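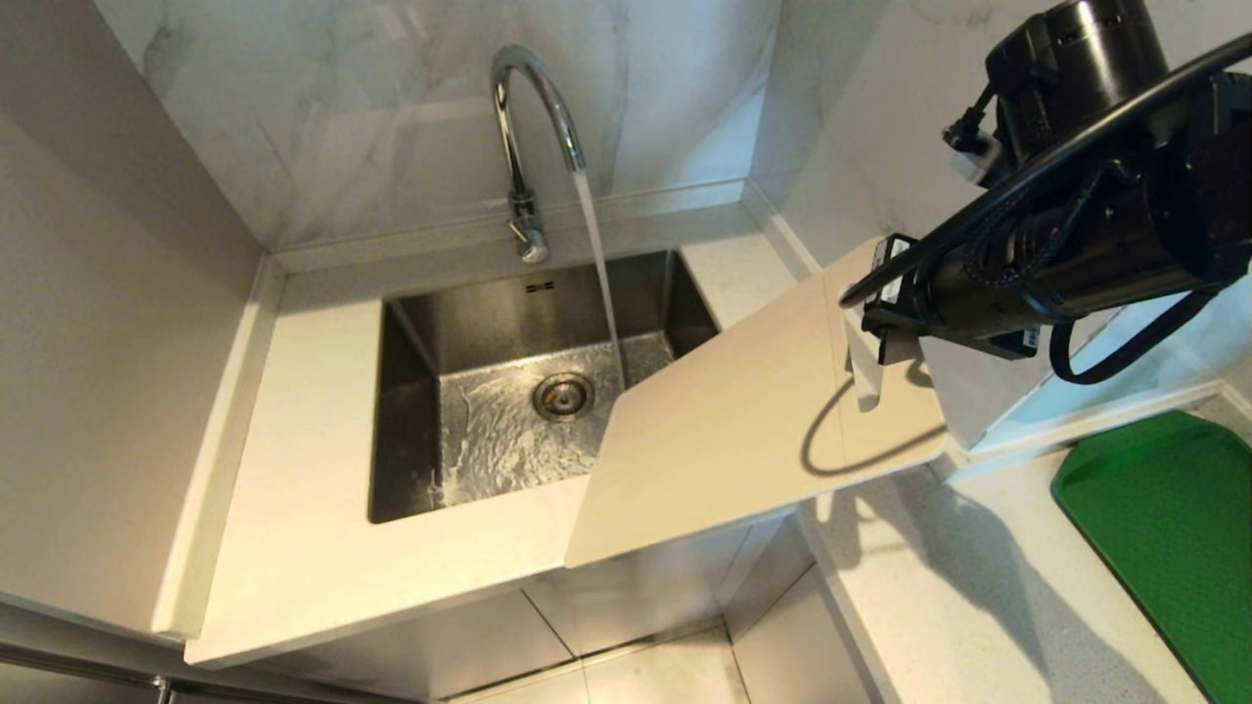 The tap running into a steel sink.

Frequently asked questions

Maya Bitar writes the Brelley mysteries, published by Sturneck. These are the things readers ask most by email and at library talks. The page was last gone over in March.

THE BOOKS

What order should I read the series in?

Publication order is best if you can manage it. Each book has its own crime and its own ending, so you won't be lost if you start with whatever your library has. What carries over is the private lives of the main people. If you read The Ferry Clerk before The Lower Shop you will know who marries whom, and you will know that the bakery closes.

The first book is A Drawer of Gloves. Many readers start with the third, The Lower Shop, which had the widest print run and turns up most often second-hand.

How many books are there?

There are 13 novels and one short story, "The Coat Check". The short story sits between books six and seven and was written for newsletter subscribers. It is not needed to follow anything else.

Is Brelley a real place?

No. It is a small coastal town put together from several I have lived in or near. The harbour steps come from one, the market hall from another, and the one-way system is my own work. Grenel, the larger town up the line where the police station is, is also made up. I get letters from people who are sure they have parked there.

Is there a map?

There is one in the front of books four onwards. It was redrawn for book eight after a reader pointed out that the chapel had moved to the other side of the river. The older map is wrong about the chapel and also about the allotments. Please go by the newer one.

Who is Subramaniam based on?

Inspector Subramaniam isn't based on a single person. In the first draft of book one she had two scenes and no first name. She was there to take a statement and leave. By the third draft she had a good part of the plot, and Nell Parrish, who runs the alterations shop, had someone to disagree with.

Her first name is given once, in book five. I won't put it here.

Why does Nell never get paid for solving anything?

She is a seamstress. She does get paid for hemming things, and the books try to be fair about how long that takes. In The Ferry Clerk she charges the suspect for a zip.

Are the books violent?

Not very. The deaths mostly happen off the page, and there is no torture and no harm to children. The exception is The Salt Room, which has a fight in chapter 11 that some readers found stronger than the rest. The dog in the series lives through every book. I am asked this more than anything else.

Is there swearing?

Some mild swearing, mostly from Nell's brother. The American editions have a little less of it.

Why did book nine drop the first-person narration?

I wanted a story in which the reader knew something Nell didn't, and I couldn't find a way to do that while she was the one talking. Book ten went back to first person. Opinions on book nine are divided and I have read most of them.

I've found a mistake. Do you want to know?

Yes, please. Send the title, the edition (hardback, paperback or e-book) and the first few words of the sentence. Page numbers differ between editions. Spelling mistakes and wrong names can usually be put right at the next printing. Mistakes in the plot stay, although I am sorry about the train timetable in book two.

AUDIOBOOKS AND TRANSLATIONS

Who reads the audiobooks?

Barnabás Halász has read all of them since book four. The first three had a different reader and are no longer sold in that form. Barnabás has now recorded new versions of the first two, and the third is due to follow. If you bought the old recordings they will still play as normal, but they can't be exchanged for the new ones.

Why does Subramaniam sound different in the later recordings?

We talked about her voice before book seven and agreed she should be a bit drier and slower. It was my request, so any complaints should come to me.

Are the books translated?

The first six are out in Hungarian and the first four in German. Other languages depend on foreign publishers making an offer, and I have no say in when that happens. I can't give permission for fan translations, even free ones.

Are there large-print editions?

Yes, of every book up to and including number 11. They are made mainly for libraries, and if yours doesn't hold them the staff can usually order a copy for you. Asking at the desk works better than writing to me.

THE NEXT BOOK

When is it out?

Sturneck announces the date, and it goes in the newsletter the same day. I don't give dates before that. I did once, for book seven, and it was wrong by five months.

What is it about?

A charity fashion show in the Brelley market hall, a wedding dress that was sold twice, and somebody found in the changing area. Nell has been asked to do the fittings. That is as much as I'm allowed to say, and the title may still change.

Will it be the last one?

I am under contract for this one and one more. After that I don't know. There is no plan to kill anybody off.

Can I read an early copy?

Sturneck handles advance copies for reviewers, booksellers and librarians. The form is on their site. I don't have any to give out myself, apart from the five that go to newsletter readers picked at random.

WRITING

How long does a book take?

Ten months for most of them. The first draft takes four, and I aim for 1,000 words on each working day. On a very good day it has been 2,000, and those pages are usually the ones that get cut later. The rest of the time goes on second and third drafts and on going through the copy-editor's queries, which for the last book ran to 29 pages.

Do you know who did it before you start?

I do. I have changed my mind twice part way through, in books four and 12, and both times I had to go back and rewrite from the second chapter. I don't recommend it, but both were better for it.

Can you sew?

Well enough to mend things and put up a curtain. I took an evening class in alterations before writing the first book and still have the skirt I made, which doesn't hang straight. For anything complicated I ask a retired tailor who would like to stay out of the acknowledgements. If a seam is described wrongly, the fault is mine.

Will you read my manuscript?

I'm sorry, I can't. My agent asks me not to read unpublished work, and this covers outlines, first chapters and ideas for the series as well. If you send one it will be deleted unread. Local writing groups are good for this sort of thing – most libraries keep a list.

How did you find an agent?

By post, slowly. I sent out three chapters and a letter, a few at a time, and had 16 rejections before a yes. This was some years ago and most agents now want email. Check each agency's own page and follow what it says exactly, down to the line spacing.

Did you write the blurbs on the back covers?

Only for the first two. Sturneck writes them now and I get to comment. I would have left the bishop out of the one for The Salt Room.

TALKS, BOOK GROUPS AND SIGNED COPIES

Will you visit our library or book group?

I do a small number of talks each year, mostly in spring and autumn. Libraries should write through the contact form with a rough date and the size of the room. I can't travel to private book groups, but I can join by video for half an hour if your group is reading one of the novels and has at least six members. Evenings are best, from 7pm.

Do you have discussion questions?

There are sets for books one, three, five and nine on the Book Groups page. They give away the endings, so finish the book before you look.

How do I get a signed copy?

Order from a shop where I have an event coming up and ask them to hold one for signing. Most will post it to you afterwards. I can also send a signed bookplate, which is a sticker for the inside cover. For that I need a stamped addressed envelope and the name you want written, in clear capitals. Please allow six weeks. I can't sign books that are sent to me, and there is nobody at the postal address who can send them back.

THE NEWSLETTER AND GETTING IN TOUCH

How often does the newsletter come out?

Four times a year, plus one extra when a book is published. There is a link to leave at the bottom of every issue.

I signed up and nothing came.

Look in your junk folder for the confirmation message. You have to click the link in it before you are added. If it isn't there after a day, try again and check the spelling of your address – a missing letter is the usual cause.

Will you answer my email?

I read all of them and answer most, though it can take a month or more when I am close to a deadline. If your question is on this page I probably won't reply separately.

Is there going to be a television series?

The rights have been optioned twice and have come back to me twice. An option means a company has paid to think about it for a while. At the moment nobody holds one. If that changes it will be in the newsletter, and no, I don't know who would play Nell.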